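I love a good checklist. I have loved them since my first lab job, and I have now talked a whole robotics group into loving one too (or at least into taping it next to the power switch, and I'll take that).

The list covers how we record towel folding with the two-armed setup. Version one was written by Sieglinde Engelhardt on the back of a packing slip from Clikura, and it said "same table, same light, same towel, write it down." I still think that's the best sentence in the whole document! Everything since then is us finding out what "same" means.

Take the start position. We used to say "towel in the middle." Then we went through 480 recordings from October and the middle had wandered all over the place, depending on who was on shift. Now the rule gives a starting zone, and whoever sets up checks it on the overhead view before pressing record. Dull work, and the difference in the data was wonderful to see.

My favorite rules right now:

Keep people's hands out of the arms' reach from the moment motor power goes on until it goes off. If you want to nudge the towel, power down first, even for a second.

Check the wrist views before every batch. A smudge on a lens can ruin a whole afternoon.

Route cables so that neither arm can pull them tight at full stretch. Walk both arms through their range slowly and watch.

Never delete a failed try. Mark it failed, say why in plain words, and keep it. We have 2,082 tries in the Gorine folder and the failed ones get opened more than any others.

Stop at 7 strange results in a row and call somebody over. Pick your own number, but pick one before you start.

Blue towel, two arms, and a couple of views from the wrist: 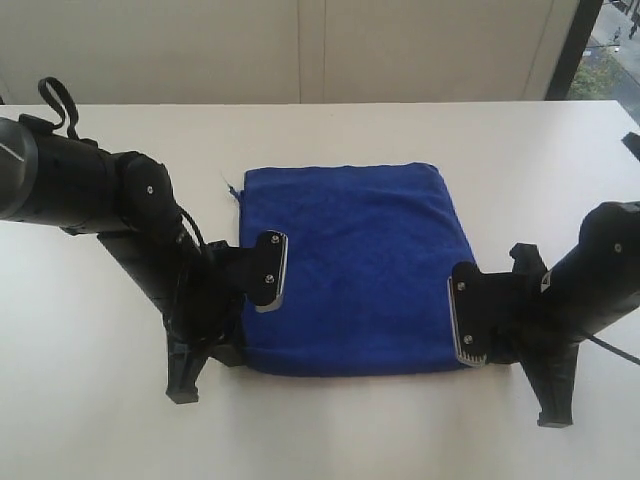
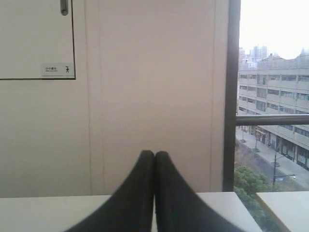
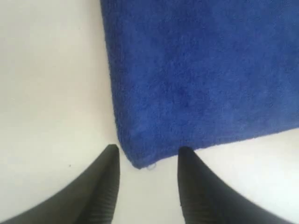 The rule we still argue over is how much tidying to allow between tries. Sieglinde wants every towel shaken out and laid flat, so that one try can be fairly compared with the next. I want some of them dropped any old way, creases and all, because laundry in a real home doesn't come neatly laid out. For the Yaman batch we're doing both, with a column in the log for which is which, and the first 800 tries will be split evenly between us.

If you run something similar and have a written rule for this, please send it to me. I'll read every page, footnotes included!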